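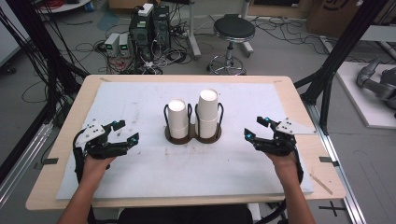

Tolstead公司1月6日宣布，旗下Emberg手持示教单元的安装与维护规程完成修订，即日起在Drosala实验中心执行。修订后的规程覆盖台面布置、夹爪检查、线缆管理和故障处置，适用于该中心现有的双手示教工位。以纸杯取放工位为例，白色泡沫板铺在浅色木桌上，深棕色双格杯架置于板面中央，两叠纸杯一矮一高，操作人员双手各持一只黑色夹爪，钳口相向，线缆沿前臂引出。新规程对上述各项均作出书面规定，换班时由接班人员逐条核对并签字。

Emberg单元自投入使用以来，已累计完成1,014次示教记录。Tolstead在复核维护档案时发现，多数停机与夹爪本体无关，主要出在台面移位、安装板紧固件松动以及线缆受力三个环节。原有的维护说明由设备供应方与现场人员分别编写，部分条目重复，个别条目的检查周期互不一致。此次修订将两份文件合并为一份，由Drosala实验中心设备组统一保管。

一、台面与物件定位

规程要求每班开工前核对泡沫板与桌面的相对位置。桌面上的深色胶带标记不得擅自移动或重贴，如有翘边，应先拍照存档，再由设备组更换。泡沫板表面的轻微擦痕不影响使用，可以保留；出现凹陷或板边开裂时须整块更换，并在更换后重新登记板面中心位置。

杯架应置于板面中央，提环方向按工位卡片执行。纸杯的叠放高度允许左右不同，具体数量随任务单调整，操作人员须在记录开始前将起始状态填入任务单。台面上的细木棍等辅助物件用毕应归位；任务单未列入的物件，应在下一批记录开始前取走。

二、手持夹爪的检查与紧固

每只夹爪上方的白色安装板是此次修订的重点。此前的说明仅要求目视检查，新规程增加了手动复紧步骤：断开供电后，按对角顺序检查各螺钉，确认安装板与夹爪之间无相对晃动，再行通电。左右两只夹爪应在同一次检查中完成，不得只处理其中一侧。

通电后，操作人员应确认夹爪上的青色指示灯点亮，并空载开合钳口。开合过程中若有卡滞、异响或两侧行程不一致，应停止使用并悬挂待检标签。钳口每完成300次记录须拆下清洁一次，清洁时使用无绒布，禁止向转轴处喷洒清洁剂。备件由Nishad公司提供，更换后的旧件须保留至下一次月度检查结束。

左右夹爪外形互为镜像，安装板不得互换。为避免误装，设备组将在备件盒内侧标注“左”“右”字样，领用时由两人当面核对。

三、线缆与供电

线缆须沿操作人员前臂引出，在肘部之前留出弯曲余量，不得绷紧，也不得绕过桌面物件。每班结束后应将线缆自然放开，避免以夹爪自重悬挂。接头如需重新插拔，须先停止记录，再关闭对应电源。

工位后方地面设有计算机主机及两台带绿色数显的小型电源。规程规定，开机后须读取两台电源的示数并填入班次表，与前一班数值出现明显偏差时，应通知设备组，不得自行调节。主机周围的线缆整理列入月度检查，在此之前，任何人员不得为清扫方便而拔下线缆。凳子与其他可移动物品应避开主机和电源的接线一侧。

四、故障处置

夹爪失去响应时，操作人员应依次检查指示灯、接头和电源示数，并将结果记入故障单。上述检查应在2分钟内完成；仍未恢复的，工位转入停用状态，由设备组接手。指示灯熄灭但钳口仍可动作的情形，按故障处理，不得继续记录。

故障修复后须重新核对台面定位，并录制一次短时试样，经设备组确认后方可恢复使用。故障单与试样编号一并归档。

Drosala实验中心设备负责人马杜·坎德帕尔（Madhu Kandpal）表示：“此前两份说明各有侧重，现场人员遇到问题时要来回翻查。合并之后，从铺板到收线都在同一份文件里，责任人也写得清楚。安装板复紧一项，我们在试行阶段已经按新步骤操作，每次检查约需70秒，各班组均能接受。”

坎德帕尔同时指出，规程中关于线缆弯曲余量的规定暂未给出具体数值。“操作人员的臂长和站位都有差别，目前由班组长现场判断。待积累更多记录后，再考虑是否写入统一尺寸。”

新规程的纸质版将放置于各工位，电子版同步存入中心文件库。旧版说明自发布之日起停止使用，已打印的副本由设备组收回。机械臂工位的维护文件不在此次修订范围之内，仍按现行版本执行。Tolstead计划于1月内完成全部班组的培训，并安排Nishad技术人员到场讲解夹爪拆装步骤。

关于Tolstead

Tolstead从事示教设备的集成与现场维护，Emberg为其手持示教单元产品名称。Drosala实验中心负责该系列单元的日常运行、检修及备件管理。

媒体垂询请联系Tolstead公司新闻办公室。

本网站使用Cookie以改善您的浏览体验。继续浏览即表示您同意我们使用Cookie。 接受全部 管理偏好设置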